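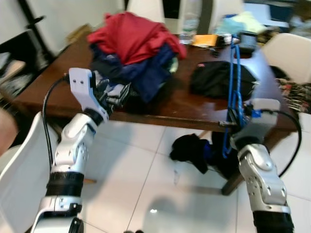 About us

Isteck is a laundry and clothes-sorting service in Vundov. We wash, dry, fold and pack for households, guest houses and a few small clubs. We also sort clothing that people want to pass on, and we run short courses in folding and packing for anyone who has to do a lot of it at work.

The business was started by Vlasta Lazarević and Reinhold Meinecke. Vlasta had run the linen room of a hotel for many years, and Reinhold had a van. The first premises were a single room behind a bicycle shop on Costache Street. We are still on Costache Street, a little further up the hill, with the washing machines on the ground floor and the folding room above.

What we do

Most of our work is everyday clothing: shirts, jumpers, trousers, children's things, towels. Customers leave it at the counter or we collect it. Each order is washed separately. We do not mix one household's clothes with another's, even when the loads are small, and this is why our prices are by the load and not by the kilo.

After drying, everything goes upstairs to be folded by hand. Clothes come up in a heap and are folded at a table. We have tried shelves, trolleys and a folding board that Reinhold was very fond of, but a wide table at a comfortable height has always suited us best. Each piece is picked up, shaken out and checked for loose buttons, open seams and anything left in the pockets before it is folded. Small repairs are done if the customer has ticked the box on the order slip. We do not do zips or leather.

Folded clothes are stacked with the heavy pieces at the bottom and wrapped in paper. If you send your own bag we will use it and return it with the order.

Passing clothes on

In February and again in the autumn we take in clothing that is clean and still wearable. It is sorted by size and season and goes to the Prorano clothing room, two streets away from us. Last year we sorted 1595 pieces for them. Please do not leave bags outside the door overnight -- they get rained on, and then the whole bag has to be washed before it can be sorted.

Courses

The folding and packing course lasts 2 hours and takes up to 8 people. It is mainly used by care homes and guest houses, but private customers are welcome if there is a place free. We cover shirts, fitted sheets, bulky knitwear and how to pack a suitcase so that it can be opened for one thing without unpacking the rest. Bring a few garments of your own, and something to drink. The room is warm when the dryers are running.

Who we are

Vlasta Lazarević looks after the folding room and teaches the courses.
Reinhold Meinecke does collections and deliveries, and the accounts.
Abdelkrim Ragab is in charge of washing and drying. Questions about stains should go to him.
Gaspard Courtois does repairs and alterations in the mornings.
Darius Ozoliņš works at the counter and takes bookings.

Practical information

The counter opens at 7.30 in the morning and closes at 6. Orders handed in before 10 are ready the next working day, apart from duvets and coats, which take longer. Collections can be arranged anywhere in Vundov, including the streets below the railway, but there is no lift to our folding room, so please tell Darius when you book a course if the stairs would be difficult. We can hold the course at your own premises if you have a large enough table.

Lost items are kept for 2 months. Ask at the counter.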